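Prandance
Open Positions / Teleoperation

Demonstration Operator, part-time (June start)
Location: Preltinby, second floor, up the stairs that look closed
Posted 4/6/25

We need people to move phones from one place to another, slowly, a great many times. You will do it through a pair of robot arms, and the arms will learn from how you did it. That is the job. The rest of this page is detail.

Project Eynon covers tabletop sorting of small consumer items. The target for this round is 2,000 clean demonstrations. We have 163. You can see why we are advertising.

What a shift looks like

You sit at the Clodau station and drive two arms with two hand controllers. You run a task, mark the take keep or toss, reset the table, and go again. Shifts are four hours with a proper break in the middle. Pay is $114 per shift, and the two paid training days are $185 each. Tossed takes do not come out of your pay. We would much rather you toss one than keep one where you dropped something and hoped.

You should have

Steady hands and a high boredom threshold.
Both arms free of anything that hurts when held up for a while.
The ability to do a thing the same way at 4:30 as you did at 1:00.
No robotics experience. If you have some, fine, but you will be asked to keep your opinions about the elbow joint until lunch.

Gamers apply in large numbers and tend to be too fast. Knitters have done very well.

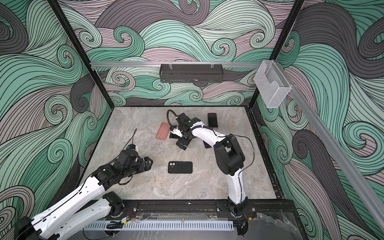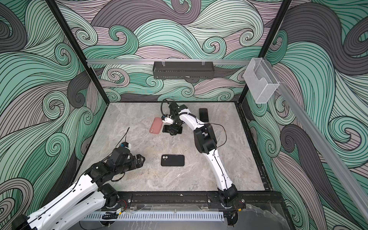 Phones and cases, Clodau station.

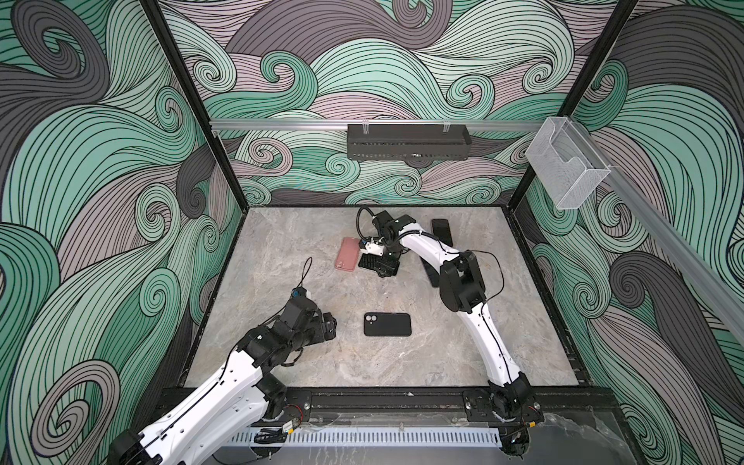

Training is run by Carys Gwilliam and starts with one arm only. Day one is approach and grasp: come down from above, close gently, lift, put it back. You will begin with a phone lying flat on the gray marble-patterned top, a harder pickup than it sounds, and move on to the cases after lunch. The pink one is everybody's favorite until they try it at an angle. Day two adds the second arm, and most people spend the morning forgetting they have it.

To apply, send Kevin Ó Flaithearta a short note with the shifts you can work and the most repetitive thing you have ever done willingly. No resume needed. Short trial sessions are paid at the hourly equivalent, and parking is behind the building, not in front of the dentist.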